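Pre-Purchase Inspection Checklist: Kitchen Arm Cell, Kamata Test Kitchen
Filled in Jul 3, 2018. Status after each item, my comments underneath.

I did this one with a coffee in one hand and the Nusutum quote in the other, so forgive the rambling! Anything marked HOLD has to be cleared before we sign for the arm. Anything marked BUDGET means I found money we hadn't planned to spend.

1. Counter depth and mounting spot — OK
Plenty of room for the base at the right end. I'd still like the bolt pattern from Nusutum on paper before anyone drills into a countertop that costs what this one does.

2. Reach to upper cabinets — OK in simulation, HOLD for the real thing
We ran the layout in the simulator first (so glad we did, it's a lot cheaper than moving a real cabinet). The quote covers one arm and one gripper, and I want the highest shelf checked with the gripper on, please, and not just the bare wrist.
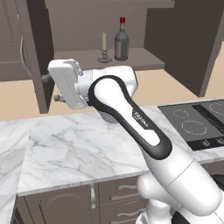 Item 2, simulated layout: Franka arm over the counter, gripper toward the open upper cabinet.

3. Cabinet door swing — HOLD
The big door opens out toward the room, right into the space where I'd want the arm to travel. Either we add a soft stop (Pokader sells one, $40 a door) or we tell the planning software that the door exists. I'd do both, but I'm a worrier.

4. Breakables on the shelf — HOLD
There's a wine bottle up there and a candle in a clear glass holder. Fine in a simulation! For the first month with real hardware I want plastic stand-ins only. Add a box of them to the order — BUDGET, $20.

5. Cooktop — HOLD
It's induction, and it sits on the same counter the arm works over. I want a lockout so the cooktop can't be switched on while the arm is powered. The Skulau electrician priced the switch and labor at $244, and that wasn't in my first draft of the budget. BUDGET.

6. Drawer pulls and handles — OK, with a note
The lower drawers have curved pulls and the cabinet door has a straight up-and-down one. Ask Nusutum if the standard fingers will hold both shapes or if we're looking at a second set. I left a blank line for it in the spreadsheet.

7. Emergency stop — HOLD
One button comes with the quote. I want a second by the kitchen entrance, and Skulau has that down as $166 installed. BUDGET, and I'm not budging on it.

8. Floor marking and signs — not checked
Waiting until the base position is final. We have tape left over from the Pokader install.

9. Service plan — not checked
The quote says yearly and doesn't say what a visit includes. I've asked twice. If we sign before December the first year is supposed to be free, but I want that in writing too.

Still open: items 2, 3, 4, 5 and 7, plus the two I haven't checked. Please don't send the purchase order until the lockout and the second stop button are both on it. Bolt pattern and finger question went to Nusutum this morning.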